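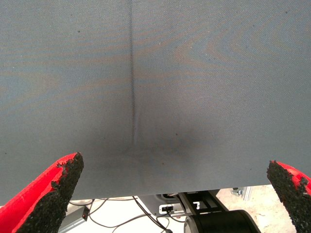
I gave up the car in September. It was a 15-year-old wagon, the rego was due, and the mechanic had started saying the word "gearbox" in a low voice. I live in Ullura, which has one bus line and a train station at the bottom of a long hill, so people assumed I'd last a fortnight. I'm still going and thought I'd write down how it works.

The bus is the 57. It leaves from outside the chemist and gets to the station in 13 minutes if the lights at the highway are kind. On weekdays it's fine. On Saturday it runs once an hour and the last one up the hill is at ten past six, so I plan the shopping around that and eat early.

Money first, as that's what everyone asks. Rego, insurance and servicing are gone, and so is petrol. I put $400 of the savings into a secondhand bike from a bloke two streets over and spent a bit more on new tyres and a pair of Berchtold panniers. The panniers are good. They clip on with one hand and hold a full shop, although eggs need to go on top wrapped in a tea towel.

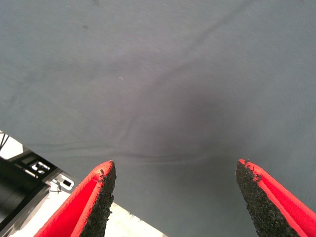
Plain grey cloth, a bit creased.

The hill is the hard part. I walk the steepest section and don't feel bad about it. Going down in the wet I take the back way past the oval, where there's less traffic and the road surface is better.

Clothes have been a bigger change than I expected. Jeans are no good on a bike in warm weather and take forever to dry if you're caught in the rain. I now wear lighter trousers and keep a spare pair at work, along with a towel and some deodorant. I bought a Bravitz rain jacket on special. It keeps the water out but it's hot, so in drizzle I leave it in the bag and put up with damp arms.

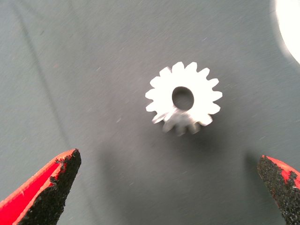 I also carry a small repair kit: a tube, tyre levers, a pump and a multi-tool. I've had one flat so far, halfway home in the dark, and it took me most of an episode of a podcast to fix. A head torch would have helped — there's one in the kit now.

What I miss is going to the beach on a whim. It's two trains and a bus, and you can't bring much. I've hired a car twice for that and once to take an old bookcase to the tip. Both times at the beach I'd forgotten how annoying parking is.

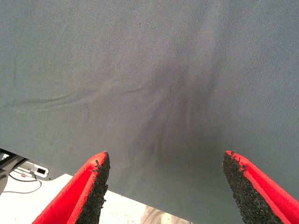
Things I'd do differently

Buy mudguards on day one. I went a month without and had a brown stripe up the back of every shirt.

Get a proper lock as well. Mine is a Bruvico cable and I don't trust it outside the supermarket, so I hurry. A D-lock is next on the list, once I've paid for the brake pads.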